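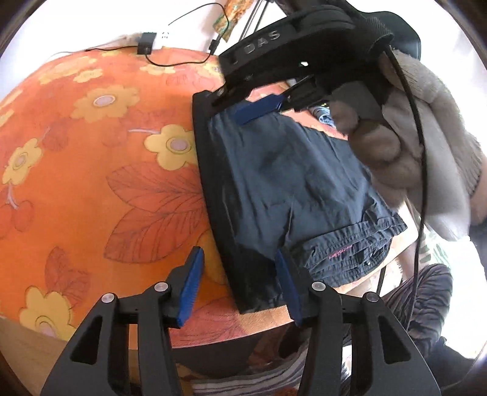 The mending shop on the ground floor of the old Matsuda building opens at 9:30, and by ten on a Friday there is usually a line. Most people in it are holding one thing in a grocery bag.

"It's pants," says the owner, who has run Skovel Alterations for 11 years and asked that we use only the shop's name. "People think it will be wedding dresses. It's pants, then zippers, then coats in the fall."

She keeps a paper ledger. In May the shop took in 153 pieces, and 119 of them were something worn below the waist. Hems are the biggest group. Waistbands come next, and those are the jobs she likes.

"Elastic gives out long before the cloth does," she says. "Somebody has a pair of shorts they've had for years, nothing wrong with them, and they won't stay up. That's a short job if the band is sewn the simple way. If it's stitched down in four rows, I have to pick out every row first, and I charge for that."

She did not train as a tailor. She worked in the linen room of a hotel in Vakever, where she patched sheets and put hems back on tablecloths, and learned on an industrial machine that she says was older than she was. When the hotel started sending its linens out, she bought the machine and rented one room. The shop has three rooms now -- one for customers, one for sewing, one for storage.

Storage is the sore point. Finished work is supposed to be picked up within a month, and much of it isn't.

"I call twice. Then I send a card. I had a coat here over two winters." 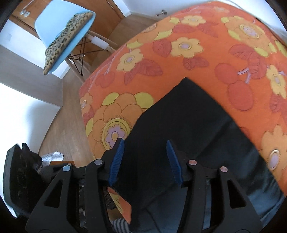

Dark fabric on an orange floral cloth.

She is careful about what she takes. Leather goes to a shop in Drusora. She no longer does swimsuits, and she turns away down jackets unless the tear is on a seam. Black cloth she will do, but only before noon, when the front window gets its light.

"Black on black, I can't see my own stitch after lunch," she says. "I've tried lamps. I have a good lamp. I still do it in the morning."

Prices are on a card by the register. A plain hem is $14, and the highest figure on the card is $95, for relining a full-length coat. She raised the hem price last year and lost some customers over it, though she says most of them came back.

Asked what people could do at home, she thought about it for a while.

"Close the zipper before you wash it. Sew the button back on when it's loose, don't wait until it's gone. And don't use the iron-on tape. I spend half my time getting the glue off."

The shop closes at 5, except in August, when it closes at noon.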